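From: Ilse Engelhardt
To: household-storage list
Date: 30 November 2018
Subject: Re: Sliding-door wardrobe, what to do with the low half

Thanks to everyone who answered my first message. I have the left-hand door open this week and am going through the inside before I decide on anything.

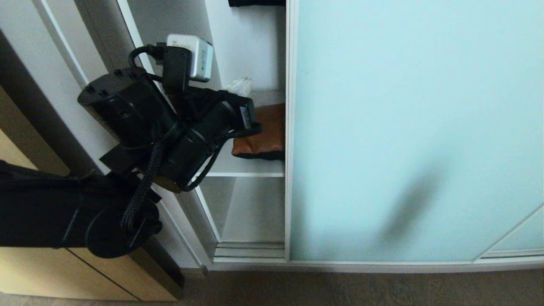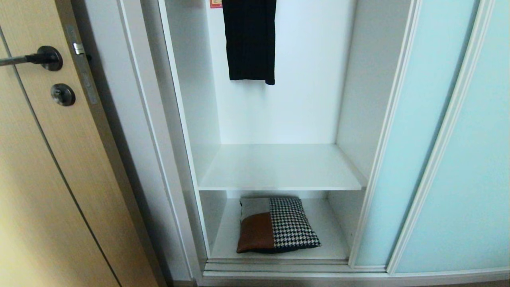 I'll answer the points from the last digest below the quote.

> Ilse,
>
> You wrote that the wardrobe has one shelf at middle height and that
> you can't make up your mind whether to add a second. Before you buy
> anything, what do you want to keep in there? We have a Brada with
> glass sliders in our hallway and I put two extra shelves in the first
> month. I took one of them out again the next spring. Coats hung down
> onto it and whatever was on the shelf got pushed to the back.
>
> Also check three things. How far is it from the bottom of your
> longest hanging piece to the shelf? Do the doors clear anything that
> sticks out past the front of the shelf? And is the track clean? Mine
> had sand in it and I blamed the rollers for half a year.
>
> For the leather things, don't put them in plastic. The cushions can
> go wherever you like as long as the floor of the cabinet is dry.
>
> Maes

Taking these in order.

What I want to keep in there: bags and pouches on the shelf, cushions underneath, and a few dark things hanging at the top that I only wear in cold weather. The rest of the clothes are in the bedroom and will stay there. So this is really a cabinet for odds and ends with a bit of hanging space, and I should stop calling it a wardrobe when I ask for advice.

The hanging piece: the one in there now is a dark check and it stops well short of the shelf, so nothing on the shelf gets brushed by it. My long winter coat is another matter. I held it up to the opening and it would lie on the shelf by a good hand's width. It goes on the hook in the hall until I find something better. I am not going to move the shelf for one coat.

The shelf: the brown pouch lives against the right side wall. I like it there because it stands up against something. On its own in the middle it slumps. The drawback is that it is the last thing you reach when the door is only partly open, and you have to put your arm in sideways. Somebody suggested a shallow tray so that the small things could be pulled out together. I looked at one from Atent, but it is deeper than my shelf and would stop the door from passing. If anyone knows of a shallower one, please tell me the depth and don't go by what the catalog says. I have been caught by catalog depths before.

I read the note about plastic and leather and I agree. I still had wrapping around in there from when I put things away last time, and it should go. For stuffing I plan to use plain tissue.

The floor of the cabinet: this is where I have the patchwork cushion, the one with gray, tan and houndstooth. It lies flat on the base panel and there is room left on both sides of it. I had it standing on edge before, and the piping on one side went out of shape, so it stays flat from now on. The tan block marks easily and I don't want anything stacked directly on it. Another cushion of the same size could go on top if I put a cotton cloth between them.

A few people said the base panel would be cold and might sweat in winter, as it sits against an outside wall. I haven't had that. I did order a cork mat from Corkura to lay under the cushion, mainly because the white panel shows every scuff. It should come in December. I'll cut it short of the front so that it can't creep into the track.

The track: I cleaned it with a dry paintbrush and the narrow nozzle of the vacuum cleaner, then wiped it with a damp cloth. I did not oil it. The advice on this list has gone both ways on oil, and my own experience with an older cabinet was that it collected lint and made a gray paste in the grooves. If the doors start to drag I'll try a silicone spray on a cloth, in one groove first.

The doors themselves: several of you asked whether frosted glass shows what is behind it. With things set back on the shelf I don't notice them much. With a dark coat hanging close to the glass you do get a shape. It doesn't bother me. Fingerprints are worse, and they are all along the edge where you pull. I wipe that edge with vinegar and water when I do the bathroom mirror.

So for now I am leaving the one shelf where it is and adding nothing but the mat. What I would still like to hear about is the tray, and also whether anyone has hung a cloth pocket strip from the inside of the side panel without drilling. Adhesive hooks came off in my last place and took the white surface with them.

Ilse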